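Print this story | E-mail this story
Search stories Go

The Flower Budget

Jucélia Peixoto had been told forty dollars, and she had spent forty dollars, and now Tiago Simões was standing in the back room of Rebelo Interiors asking whether anything in it had ever been alive.

"The sunflowers are very convincing," she said.

"To whom?"

She ignored that. The spring window was supposed to go up before the Flornham people drove over from Trurkham to judge it, and Tiago, who owned a third of the shop and behaved as though he owned the street, had promised them a garden. He had used the word "abundance" in an e-mail. He had copied in his mother.

Real flowers had been discussed. Real flowers, according to the man at Colel, came to $606 with delivery, and would look tired by the weekend. Artificial ones lasted forever, a quality Jucélia admired in a flower and had found lacking in both her husbands.

"Orange carnations in a red bucket," said Tiago. "Is that allowed?"

"It's a vase."

"It's shaped like a bucket."

"Then it's a vase with ambitions. Leave it alone."
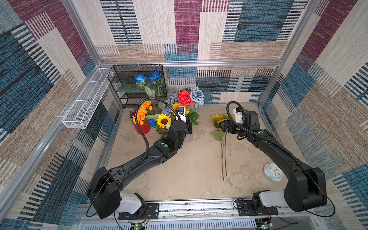

He left it alone for nearly a minute. Then he wanted to know about the blue roses. Roses did not come in blue, he said. His mother grew roses, and in all her years she had never had a blue one, and she would be standing on the sidewalk on opening morning with her good glasses on.

"Your mother grows roses the way I play the cello," Jucélia said. She had seen the garden. There was a hose in it.

"She'll ask me what variety they are."

"Tell her they're Portuguese."

Tiago considered this. It was the kind of lie his mother would enjoy, as it would allow her to say she had heard of them. He bent down and moved a sunflower to the left. He stepped back, frowned like a surgeon, and moved it to the right again.

"Better," he said.

"Much."

"I don't know about the red one. It shouts."

"Something in this shop has to bring people in," said Jucélia, "and it hasn't been the lampshades."

The lampshades had been his idea. He went quiet and looked at the leaves for a while, and she felt sorry enough to make coffee — the decent kind, from behind the paint tins. When she came back he was on his knees with the brass watering can from the gift shelf, tipping it carefully over the carnations.

"Tiago."

"It's empty," he said. "I'm just seeing how it would look."

She set his cup down where he could reach it and went to find the price tags.

Contact us | Copyright Flornham Story Page | Back to top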